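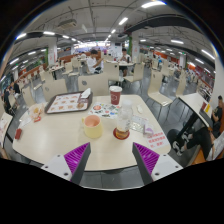 The table with the tray and the mug, Kirano food court, early afternoon.

Table Clearance

The procedure at the Kirano food court in Vuvotville gave a cleaner five minutes per table. It had been written for a hall that served 4,000 lunches a day, and it had not been revised when the number fell. Step one was to establish whether the party had left. Step two was to remove the tray. Everything after step two depended on step one.

She stopped at the table and applied step one.

The tray had been pushed to the left at a slant, its paper mat still in it. A wrapper lay crumpled next to it. By the usual reading, these meant finished. The bottle did not. It stood on a round dark red coaster with a little amber-brown liquid left at the bottom, and the court did not supply coasters. Neither did it supply pale yellow mugs with pink interiors. A person who brings a mug from home, the procedure said in a note under step one, should be assumed to be returning for it.

She logged the table as pending and went on to the next row.

The log ran on a Proline handset, one entry per table, and hers stood at 1,113 for September. Pending entries came back after eight minutes with a short tone. In that time she cleared three tables, wiped a fourth, and straightened the chairs along the aisle.

The tone sounded. She went back. 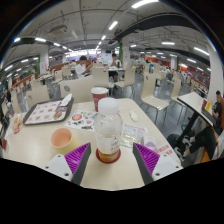 Nothing had moved. The mug was on the same side of the bottle. The red paper cup was behind it, lid on, and she did not lift it to check the weight, as cups were not to be handled while an entry was pending. The printed sheet with the stickers on it, or pictures like stickers, was where it had been. She thought a child might have left it, and then thought that a child would have taken it.

There was a second note under step one, added later in smaller type. After two pending periods, personal items were to be bagged, tagged with the table number and carried to the Rana counter – food waste was to be discarded separately. The note gave no third period.

She had one bag left on the cart. She unfolded it, wrote the table number on the tag, and put the pen back in her pocket. The mug would go in first, then the coaster. The bottle was a question. It was either a personal item or food waste, and the procedure listed bottles under both.

She looked toward the escalator. It was nearly two o'clock. A woman was coming up with one hand on the rail, looking from table to table the way people do when they have forgotten which row they sat in.

She folded the bag along its creases, entered pending for the second time, and pushed the cart on.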